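Skip to content | Home | Lists | Archive | Search | Log in

We use cookies to keep this archive working. Accept | Manage settings

[ellport-household] Re: Folding things that do not wish to be folded

Thursday, September 17, 2020

Dear all,

I have read the original question twice and the replies once, and I think we have drifted into ironing, as this list does. Back to the cloths, please.

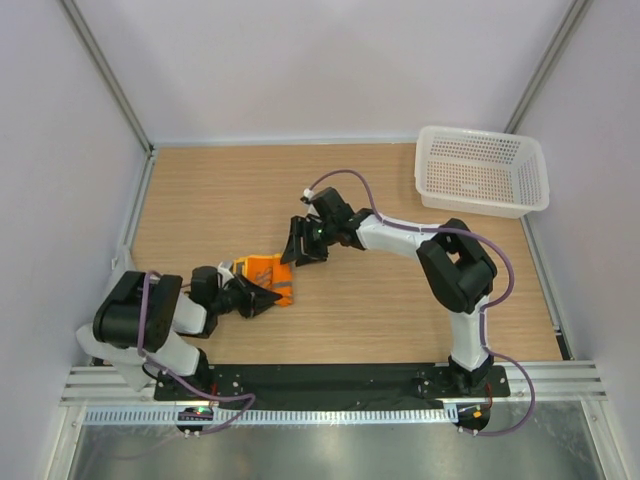
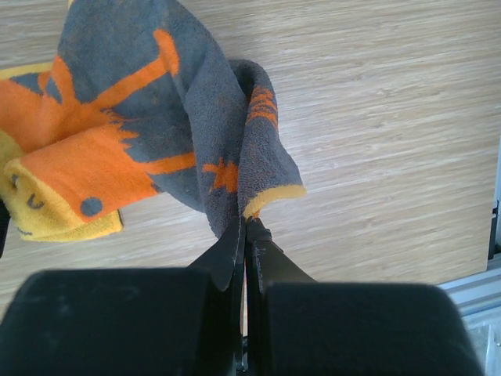
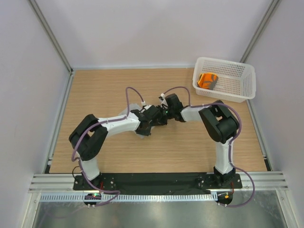

Cloths on the table: orange with grey stripes (first), the grey, orange and yellow towel (second), pale grey-white (third).

The earlier message said, for those who delete as they go:

> We have inherited the linen cupboard at Prummont and it is a disgrace.
> Everything has been put away in balls. There are towels, dusters, a few
> hi-vis vests from the litter picks and a great many plain cloths of no
> known purpose. I have tried folding in thirds and I have tried rolling.
> The Maillard method (file everything upright, like letters) lasted
> until the first person wanted a towel from the middle. Is there any
> system that survives contact with other people?

No, but some fail more slowly.

Towels first. A thick looped towel with a picture on it wants to be folded picture outwards, whatever the books say. I used to do mine plain side out because it looked calmer, and then spent every June morning before swimming undoing the pile to find the right one. If the back is a different colour from the front, so much the better, as you can tell at a glance when you have gone wrong. Pick it up by one corner, find the next corner along the same edge, and let the rest hang. Do not go looking for the diagonal corner. It will present itself anyway, usually in your tea.

Anything with reflective stripes should be folded along the gaps between them. I can't prove that creasing the stripes does them harm, but I have 2 vests that were folded any old how at the Roson hall and both now look as if they had been slept in. Fold the sides in, then bottom to top, and leave it at that. People who go on to a fourth fold are showing off.

Plain pale cloths are the real trouble, because they have no right way up and no front, and you can go round one looking for a long side until supper. My answer is not to fold them at all. Lay them flat, one on another, in a basket with holes in it so the air gets in, and when the basket is full stop keeping cloths. The house rule here is 5 to a basket. It has been broken only by me.

On the cupboard itself, I would take everything out and do it on a bare table, at a sensible height. Folding on a bed is how the balls began. Allow an afternoon and don't let anybody help who says "it's only going to be used again".

I do have the old Ellport folding sheet somewhere, with the diagrams, and will post it to the list if I find it. It was in the linen cupboard.

Yours, with a sore back,
Ellport end of the line

Previous message | Next message | Thread | Date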